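Ticket 2000: Washing machine stops before spin, error light blinking
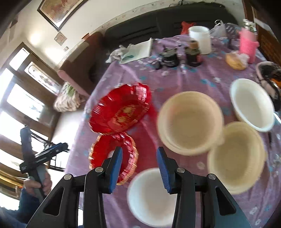 Page 1 of 3

Opened by: Gholamreza Arabzadeh
Product: Norent front loader, bought second-hand
Status: Waiting for customer
Date opened: November 16, 2023

Description of the problem

Good morning. I write about my washing machine, which I have had since March. It washes normally, it heats the water, it rinses, and then at the moment when it should spin it stops. The door stays locked and the small light beside the spin symbol blinks. After a long wait the door opens and the clothes are full of water.

It does not happen every time. With the short programme it happened once only. With the cotton programme it happens almost always. Tablecloths and bed sheets are the worst, shirts are better.

What I have tried before writing to you:

I cleaned the filter at the bottom. There was a hair clip and some grey fluff, but it was not blocked.
I checked the drain hose behind the machine. It has no bend.
I ran the drain programme alone, with no clothes. The water went out well.
I switched the machine off at the wall for one night. No change.

I have read the manual, but the page with the light codes is missing from my copy.

Kind regards,
G. Arabzadeh

Reply from Ruby-Lee Doolan, Zandham Appliance Help

Hello Gholamreza, thanks for such a clear list. If the drain programme works on its own, I'd leave the pump alone for now. A blinking spin light on this model usually means the machine has tried to balance the load and given up. Large flat things roll into a ball on one side of the drum and it won't go to full speed.

Could you please check three things for me? Is the machine level, front to back and side to side? Do all four feet touch the floor when you push on the corners? And does the drum knock when you press it down by hand and let go?

Reply from Gholamreza Arabzadeh

Thank you for the quick answer. I borrowed a spirit level from my neighbour at Postia Court. Side to side the machine is correct. Front to back it is leaning a little to the front. When I push the right back corner, it moves — I did not notice this before, because the worktop hides it.

The drum does not knock. It goes down and comes back once.

I must also say that in summer we changed the kitchen floor, and the machine was pulled out and put back by the fitters from Badawi. I cannot say for certain that the fault began then, but I do not remember it earlier.

Reply from Ruby-Lee Doolan

That fits. Please pull the machine forward, loosen the lock nut on the right back foot and turn the foot until it sits firmly. Tighten the nut against the body afterwards, or it will work loose again. Then run spin only with two towels in the drum, and after that a normal cotton wash with one sheet and several small items together.

The spare foot, if yours is damaged, is part 318. Don't order it yet.

Reply from Gholamreza Arabzadeh

I have adjusted the foot. The lock nut was completely loose. The spin with two towels finished without the light, a bit noisy at the start but then quiet.

The cotton wash I will do tomorrow evening — please keep the ticket open until I write again.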